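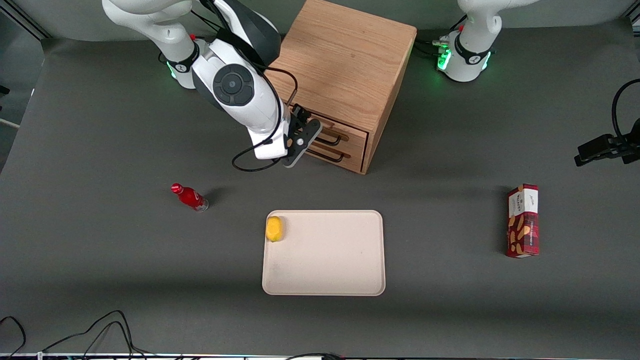
What do you rub on a wooden drawer that sticks? Plain candle wax, on the runners and the bottom edges of the drawer sides, after you've cleaned the old gunk off.

Updated 2022-04-12, fixed the bit on side runners.

## Before you start

Pull the drawer right out. Empty it first, obviously. Old ones have a little wooden stop at the front, so tilt the front up and wiggle. If it won't come, take out the drawer above and reach in from the top.

Pencil a number on the back of each drawer. They look the same, they aren't, and the second one down never fits in the third hole.

Stuff to have handy:

- old candle, white, no scent
- sandpaper, 80 grit and somthing finer
- vacuum with the skinny nozzle
- stiff brush
- damp rag, dry rag
- wood glue and a clamp if a joint is loose
- torch

## Find where it rubs

Look for shiny spots or dark streaks. Usually the bottom edge of the sides, sometimes the top edge near the back. If you can't see anything, scribble chalk along the edges, slide the drawer in and out a few times, pull it out again. Wherever the chalk's gone is your spot.

Shine the torch in the hole too. Check for a nail that's worked up, a runner hanging off, a sock. I've found a sock.

## Clean it

Vacuum the lot, runners and corners. Brush off the old wax, it goes grey and grabby after a few years. Damp rag, then dry rag, then leave it 30 minutes with the drawers out.

If the whole chest is swollen from a wet spell, don't sand yet. Put it in a dry room for a week and try again. Plenty of drawers that jam all summer run fine by September (southern end of the country anyway, heater on). Sand it in the humid months and you get a sloppy drawer the rest of the year.

## Sand, but not much

80 grit on a flat block, only on the rub marks. A few strokes, then test. Few more, test. Go with the grain. Finish with the finer paper so the wax has a smooth surface to sit on.

Don't sand the front. If the front edge is catching on the cabinet, nine times out of ten the drawer is sitting low becuase the runner's worn, so fix the runner.

## Wax

Rub the candle hard on:

1. the bottom edges of both sides
2. the top of each runner
3. anywhere the chalk came off

You want to see a white smear. Slide the drawer in and out 3 times to spread it, then do another coat. Wipe off crumbs.

Tins work too. I had a tin of Pristar paste for ages and it was good, just smelly. The Eltine spray I wouldn't bother with on bare wood, soaked straight in and I was back where I started. No cooking oil. No WD-40 either - it makes bare wood sticky once dust gets in.

## Worn runners

Run a finger along the runner. Groove in it? Wax won't help for long. Two choices.

Quick one: stick-on nylon tape along the worn bit, front to back, both sides so the drawer stays level. Sovomero sell it in a roll, part no. 686, cut it with scissors. Wood has to be clean or it peels.

Proper one: pop the runner off, flip it over, glue and screw it back. The underside is usually like new. Drill pilot holes or it'll split. Check the screws aren't long enough to come through the side of the cabinet... ask me how I know.

## Side runners

Some drawers hang on strips that fit in a groove on each side. Same deal, wax the groove and the strip. I said earlier to sand the groove, don't, it just gets wider. If a strip has dropped at the back, plug the old screw hole with a matchstick and glue and put the screw back in.

My Kalniņš tallboy has this sort and the grooves fill up with fluff, so give them a vacuum once a year.

## Loose joints

Drawer goes in crooked? Grab opposite corners and push. If it racks, the joints are gone. Scrape out old glue, fresh glue, clamp it, measure corner to corner both ways till they match. Overnight before you load it up.

Still jams after all that - take half the jumpers out.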